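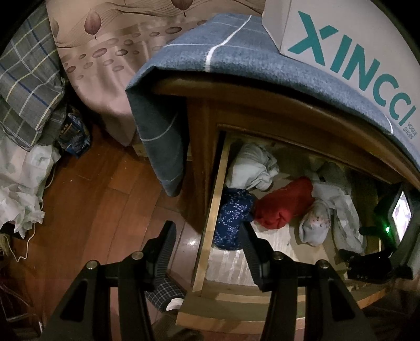

The hand-held gripper with open fingers, in front of a bedside drawer with rolled and folded cloths.

Flenemine Hand-Held Gripper, parallel two-finger version
Supplied by Tutow, Lyons
Order number: 764

Flenemine is a gripper which you hold in your hand and close with your own fingers. It has the same finger geometry as our motor gripper Deltent, so you can try a task by hand before you put anything on an arm. Many of our customers buy one Flenemine first, try it in real rooms for several weeks, and decide after this which arm they need and which pads.

What it is good for

The tool is made for household and light workshop objects: cloths, small boxes, bags, kitchen things. Drawers are a good first test. The gripper must come from above or from the front, the side walls leave little space, and the objects are soft and lie against each other. In the drawer of our caption the dark navy cloth with the leaf pattern lies directly at the left inner wall, and the red one is next to it in the middle. A rolled cloth near a wall asks for a different approach than a folded one with free sides. With the hand-held tool you feel this difference at the first try. With an arm you would see it only in the log.

Fingers and pads

The two fingers move in parallel and stay parallel over the full stroke. They are thick black bars with a rectangular cut-out on the outer face. The inner pads are ridged, and they can be changed with one hex key, which is in the box. We offer three pads:

Ridged pad (mounted at delivery). For textiles, cardboard and bags.
Smooth pad. For glass and painted surfaces, where ridges could leave a mark.
Soft pad. For fruit and thin plastic cups. It wears faster than the other two and we advise to order a second pair.

The pivot screws are round metal screws near the top of the linkage. Please check them each Saturday, or after each long day of work, and tighten by hand only. Too much force on these screws makes the movement heavy, and then the operator gets tired and the results become worse in the afternoon.

Display

A small display is fixed on the right side of the gripper, with a green indicator light at the lower left corner. It shows the live picture, so you can check the view without going to the computer. In a bright room, or near a window, the picture on the display can look washed-out. You can set the brightness in the menu, but on a sunny day it remains pale. The recorded picture has its own exposure setting.

Below the display is the clip mount. It has ridged edges and it stands out to the front, so in a narrow drawer it goes into the drawer together with the fingers. Please consider this when you plan the approach. If your drawers are very narrow, the short clip (separate order) is the better choice.

Technical data

Stroke, fully open: 176 mm
Maximum object weight: 9 N with ridged pad
Recording rate: 60 pictures per second
Colour: black, matt
Hand: right or left, the trigger can be turned
Fits: Deltent finger set, all pad types

Flenemine or Deltent?

We receive this question nearly every week. Both have the same fingers and the same pads. Deltent has a motor and force control, and needs an arm with a controller. Flenemine has only your hand. For the comparison of pads and for planning a task we recommend Flenemine, as the change from one object to the next is quick. For repeated tests, where each closing must have the same force, please take Deltent. Your hand does not close equally strong at nine in the morning and at five in the afternoon, and we saw this clearly in our own pad tests in April.

A mixed way is also possible. Some laboratories do the first round by hand, keep the two best pads, and repeat only these on the arm. The finger positions are saved in the same file format for both products, so the files can be put side by side.

Known limits

Very thin cloth which lies flat on the floor of a drawer is difficult with all three pads. It is better to grip at a fold or at a corner.
The fingers do not reach behind an object if the drawer is opened only a little.
On a wide-angle picture straight edges look bent near the corners. Please use the correction file before you measure anything.
The tool is not protected against water.

In the box

Gripper with ridged pads, display with clip mount, smooth pads, hex key, charging cable, printed guide in English and French. Soft pads and the short clip are ordered separately.

Delivery and return

We send from our store in Lyons. A gripper can be returned within 60 days if the pads are clean and the screws are complete. For a loan before buying, please write to us with a short description of your objects and your drawers or shelves – we will then pack the pads which fit.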